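Lolero Hard Wax Oil on a Butcher-Block Top: Review After 5 Months

I bought the Lolero hard wax oil in natural matte to finish a butcher-block top. Before that I had used mineral oil on everything, and I was tired of doing it over every few weeks. The Lolero costs more than twice what I used to pay for a bottle of mineral oil, so I wanted to give it a fair amount of time before writing anything.

The can is a flat, wide tin with a press-on lid. It needs a good stir with a stick, all the way to the bottom, where the solids settle into a paste. Don't shake it. The first time I did, and I had small bubbles in the test board that had to be sanded out.

Prep took longer than the finishing. I sanded at 80, then 120, then stopped at 150. The directions on the tin say to stop at 150 and I'd follow that. On a scrap piece I went up to 220 and the oil didn't soak in as well; the color came out weaker and it stayed tacky into the next day. Vacuum the top, wipe it with a dry cloth, and go over it again with the vacuum. Dust shows more under this finish than under plain oil.
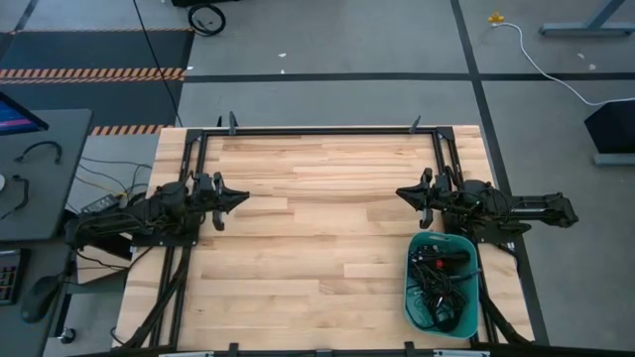 For the first coat I poured out a small puddle, spread it with a white nylon pad, waited fifteen minutes, and wiped off everything that would come off with an old cotton T-shirt. End grain drinks a lot more than the face, so go around the edges first and again at the end. The second coat went on the next evening and used less than half as much product. I didn't do a third coat. The instructions call it optional.

The smell is strong for the first night and mostly gone by the third. I kept a window open and a fan running. It was August, so that was no hardship. In winter I'd plan on doing it somewhere other than the room you sleep next to.

Rags soaked in this kind of oil can heat up and catch fire if you leave them in a pile. Lay them flat outside to dry or put them in a bucket of water. The tin does have a warning, but it is in small print on the back and should be on the front.

Color: natural matte darkens light wood less than mineral oil does. If you have a top with mixed strips, the tan ones go a bit warmer and the pale ones stay pale. I also tried a sample pouch of the Lebrun satin oil on the other half of my test board. The Lebrun is yellower and has more shine. It dried faster, but it left a ring under a glass of ice water after two hours, and the Lolero did not. 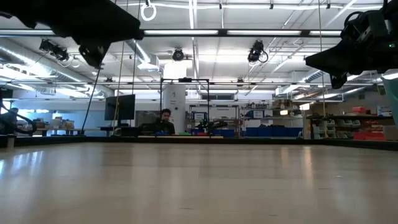

Daily wear has been good. Coffee, olive oil and tomato sauce all wiped off without a mark when I got to them the same day. Red wine left overnight made a faint gray spot. I rubbed that spot with the pad and a teaspoon of fresh oil and it was gone by morning, and I can't find the repair now. That is the main reason to buy this over a varnish. With varnish you would be sanding the whole top.

Scratches are another matter. It's a thin finish and it won't stop a dropped knife or a dragged pan. Mine has a few dents and I've left them alone.

My neighbor Wahyudi Tambunan used the same product on his desk and got lap marks, with darker bands where one section dried before he started the next. He was working in direct sun. Keep out of the sun and do no more than an arm's length at a time. If you do get bands, a light pass with the nylon pad and another thin coat evens them out.
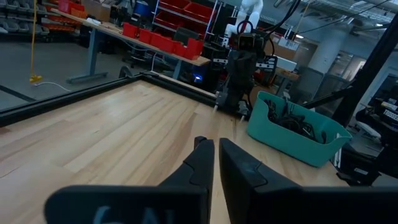

Light wood planks, with a few small brown knots.

Leftover oil skins over in the tin after a couple of months. I moved mine to a small glass jar, filled to the brim, and it has kept fine.

Good: easy to apply, easy to spot repair, low shine, holds up to water.

Not so good: price, first-night smell, warning label on the back, lid that dents when you pry it.

4 out of 5. I took one off for the price and the lid. I'll be using the rest of it on a pair of shelves, and I'd buy the smaller tin next time.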